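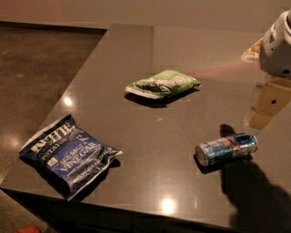 Figure 1. Snack table task: Kettle chip bag, green pouch and a can on its side, with the arm at upper right.

Trying Out the Droveck Tabletop Arm Kit
Project report by Jawad Rizvi
Partners: Carla Geagea, Lourenço Correia
Advisor: Naheed Kazmi
18 December 2024

Why we picked this kit

Our project was to take one ready-made robot arm kit and find out if a team of students could get useful work out of it in a semester. We went with the Droveck because the department had one on loan from July and the other choice, the Nisine, would have eaten our whole budget. (Carla still wanted the Nisine. She has put up with a lot of teasing over this.)

The kit comes with the arm, a power supply, a table mount and a license for Ceren, the software you use to record moves and play them back. Setup took us 9 hours, and I'd blame most of that on the manual, which tells you to calibrate the wrist before it tells you how to turn the wrist on. Lourenço found the right order in a support thread and after that we flew through it!

What we asked it to do

We wanted objects people really have lying around, so we went with snacks. The job was to pick up each item and put it in a bin next to the table. We ran 100 tries, split over 4 sessions, and changed the layout by hand between tries.

How it went

The arm finished 71 of the 100. I was pretty happy with that, seeing as none of us had touched a robot before this class. The can was the easy one. It's stiff, it keeps its shape, and once we slowed down the approach it hardly ever rolled off. The chip bag was okay if the arm grabbed a sealed end, but going for the middle mostly just pushed the bag around.

The pouch was the worst by far. It folds differently every time you put it down, and Ceren kept picking a grab point on a crease. Most of our 29 misses were the pouch, and I got a little sick of looking at it.

Our other headache was glare. The tabletop is dark and shiny, so the ceiling lights show up in it as bright spots, and the software sometimes marked one as an object. Saqib Butt from the lab next door told us to raise the detection threshold, and that cleared up a lot of it.

Cost and support

The student price is $1,754 with one year of Ceren included. Renewal is extra, and we couldn't get a straight price for it. Support answered both of our emails the next day, with real answers, so points for that.

Would we buy it?

For a class, yes. For sorting anything soft, I'd want a better gripper first. Next semester's team should start with the pouch and try a matte mat on the table, and please fix the calibration notes in the shared folder, mine are a mess.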